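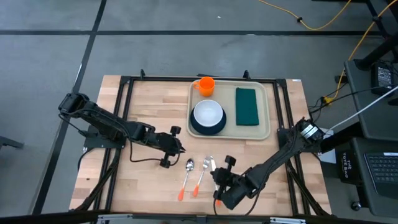

Breakfast on a tray: who still does it?

crumbcatcher
Tue 26 August
OK I need to gush for a minute. We moved to Lodine in February and the kitchen here gets the most ridiculous morning light, so I've started making myself a proper breakfast before everyone gets up. Not fancy! Oatmeal with brown sugar and a sliced peach, coffee, cloth napkin. I put it all on a tray and carry it out to the back steps and for twenty minutes I am the happiest person in the county.

So tell me, who else does this? And what are you eating? I'm stuck on oatmeal and would love to branch out before it gets cold.

porchlight_pam
Me me me! I've been a tray person since college. My dorm had a cafeteria line and I guess it stuck. These days it's soft eggs in a bowl over rice with a spoon of chili crisp. Sounds odd for 6 a.m. but try it once and you'll be texting me at dawn.

Also a yes to cloth napkins. I bought a stack at the Colombo Street flea market and they get softer every wash.

dutch_oven_dad
I'm going to be the grump. Trays are for hospitals and airplanes. Breakfast belongs at the table with elbows and the newspaper and somebody asking where the jam went. I tried carrying a full one up a flight of stairs for my wife's birthday and we had tea in the carpet for a week.

crumbcatcher
Ha! OK stairs are a different sport. Mine is six steps across flat floor and then out the door.

What size was the tray though? I think a lot of people go too big. You end up loading it because there's room.

dutch_oven_dad
Big. Very big. It was a wedding present and I believe it was meant for a turkey.

mossy_kettle
Well there's your trouble lol

I want to put in a word for the raised rim. My first tray was one of those flat slate things and everything slid. Now I have a Pedis one from the outlet (rounded corners, lip all the way around) and I can carry soup on it. SOUP. Paid $2 for it with a scratch on the bottom and I've had it for years.

As for food, I make a pot of millet on Sunday and reheat it with milk and a bit of salt, then frozen cherries on top. They thaw into this purple syrup and it's so good.

porchlight_pam
Millet! I always forget about millet. What ratio do you use? Mine goes gluey.

mossy_kettle
One part millet, 2 parts water, then milk at the end. Toast it dry in the pot first till it smells like popcorn. Lid on, don't stir, don't peek. If it's gluey you're stirring.

porchlight_pam
I am absolutely stirring. Caught.

tall_glass_of_buttermilk
I don't agree about cloth napkins. I like the look but I have three kids and I'm not adding to the laundry for yogurt. Paper towel, folded in half, done.

crumbcatcher
Totally fair with three kids! I use the same one all week unless it's a jam day. Dark ones hide a lot.

mossy_kettle
Dark green or dark blue, yes. Coffee on white linen is a life sentence.

tall_glass_of_buttermilk
All week?? OK maybe I'll try it. I do have the Clistis set my aunt gave us, still in the ribbon. It was $249 for the whole dining set and I've been scared to let anyone eat near it.

dutch_oven_dad
Use the good stuff. On that one I'm with the tray people. We ate off the everyday plates for over 339 Sundays before my wife put her foot down and emptied the china cabinet, and the food does taste better. Still at a table, mind you.

porchlight_pam
Dad, you could put the tray ON the table. Just saying. Everything goes back to the sink in one trip.

dutch_oven_dad
Hm.

crumbcatcher
He's wavering!! Toasting millet tomorrow -- I've got half a bag in the pantry from some soup I never made. Does it work with peaches or should I hunt down cherries?

mossy_kettle
Peaches are great, just warm them in the pan with a little butter first. Pinch of cardamom if you have it.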